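Drawer Liners, Cedar and Camphor: What Keeps Stored Wool in Good Shape?
Household Materials, Term Project Report
Ritu Saxena
Submitted Mon 16 August

Background

My grandmother kept her winter shawls in a drawer lined with newspaper and a handful of dried neem leaves. My aunt uses cedar blocks. The store near our apartment in Prilgate sells camphor tablets and says they work for a whole season. I wanted to find out how people in one town store their wool, what trouble they have with it, and whether a simple home test would show any difference between the methods.

Method

The project had two parts. First I handed out a short paper survey through the Flosholm library and the Jaiswal dry cleaning shop, which let me leave a box on the counter. I got 70 forms back. A few had the last question left blank, and I kept those in and marked the answer as missing.

The second part was a storage test. I cut 20 squares from one undyed wool blanket and weighed each one on a kitchen scale. They were divided among four treatments: cedar, camphor, dried neem, and plain paper with nothing added. All the squares went into closed cardboard boxes in January and stayed in the same closet. I opened the boxes once a month to look for holes, larvae and smell.

Results

Most people who filled out the form store wool in a dresser or chest, folded, with no bag. Cedar was named more often than camphor. Many people wrote that they use nothing at all and have never had a problem, and several of those also said they wash everything before putting it away. The people who reported holes mostly stored things unwashed, often coats worn until the last cold week.

In the boxes, the result was less clear. Only 2 squares had any damage, one from the plain paper box and one from the cedar box. The cedar hole was small and near the cut edge, so it may have been a loose thread that I missed at the start. The camphor squares smelled strongly and still smelled after a week on the line. The neem crumbled and left bits in the weave that had to be picked out by hand.

Problems with the test

The kitchen scale was not fine enough to show small losses, so I dropped weight from the results. I also had no way to make sure moths got into every box equally. A proper test would put the same number of larvae in each one, and my mother said no to that.

What I would change

I would include dirty wool next time. The survey answers point to washing as the thing that matters most — more than what is put in the drawer — and all my squares were clean. I would also ask people in Cundotdale, where the houses are older and damper.
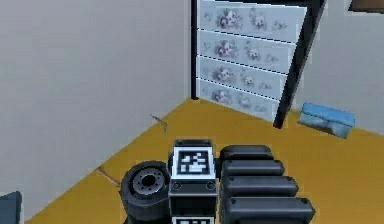
Chest of drawers with floral fronts. Computer rendering.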